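3.2 Participants and setting

The study took place in two repair cafés, one in Tridanmont and one in Rorkeck, over 40 sessions. Both meet in rented ground-floor rooms and are open to anyone who brings in a broken household item. Visitors are expected to stay at the table while the item is looked at. They may do the work themselves, hand it over to a fixer, or share it. Our interest was in the third case, and mainly in the moment at which a visitor who had been watching first took up a tool.

Interviews were held with visitors and fixers at both sites. The Rorkeck interviews were done by Lorenz Holzer, who had attended the café as a visitor before the study began and was known to most of the regulars. We discuss the effect of this on the material in Section 5. Sessions at Tridanmont ran on Saturday mornings, and interviews there were often short, as people had other errands to get to.

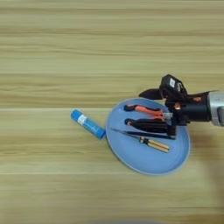 3.3 Coding of shared repairs

A repair was coded as shared if the visitor and the fixer both handled the item after it had been opened. Cases in which the visitor only held a part steady were coded separately, following the scheme developed for the earlier Plinemis study. Two coders read all field notes. Where they differed, the notes were read again together and a single code was agreed on. Most differences concerned repairs that were stopped and then picked up at a later session, where it was unclear whether the second visit should count as a new case. We treated it as the same case if the same fault was being worked on.

Talk was coded in a second pass. We marked each turn in which one person told the other what to do, asked permission, or named a part. Naming turned out to be harder to code than expected. Fixers at Tridanmont often used dialect words for small parts, and visitors would repeat the word without being sure what it referred to. These turns were kept in the data under a code of their own.

4. Results

4.1 Asking before touching

At both sites visitors asked before touching their own belongings. This was the most common form of request in the notes, and it appeared early in the session, usually before the item had been opened. One visitor with a Hämmerli kitchen scale asked three separate times whether she could turn it over. When interviewed, she said that once she had put it down on the table it no longer felt like hers to handle. Other visitors described the same feeling in weaker terms. Fixers were mostly unaware of it – several said they assumed people were simply being polite.

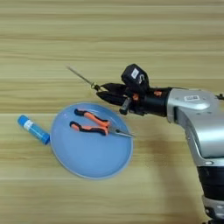

Requests became fewer once a fixer had put a tool down between the two people. Visitors seldom reached for a tool that lay by the fixer's hand or in an open toolbox, but they did pick up tools that had been set apart in some way. The container itself seemed to matter little. A tray, a jar lid or a plain plate, like the light blue one with the orange-and-black pliers lying in it in the picture, marks a tool as separate from the table around it, and in the interviews visitors spoke of tools placed in this way as being "out" or "on offer." Fixers did not use these words. Most of them said they used a dish to keep screws from rolling away and had not thought of it as having any meaning for the visitor.

4.2 Handing back

The end of a shared repair was less regular than its start. In some cases the fixer closed the item and passed it across the table. In others the visitor closed it while the fixer was already talking to the next person in line. Visitors who had closed the item themselves were more likely to describe the repair as their own work, even when the fixer had found the fault and replaced the part.

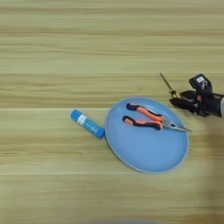
Figure 4. Round light blue plate on a light wooden tabletop.

We found no clear link between handing back and the type of item. Lamps and radios were returned in much the same way as clothing. The length of the wait did have an effect. On busy mornings fixers at both sites closed more items themselves, and visitors spoke less during the last minutes of the repair.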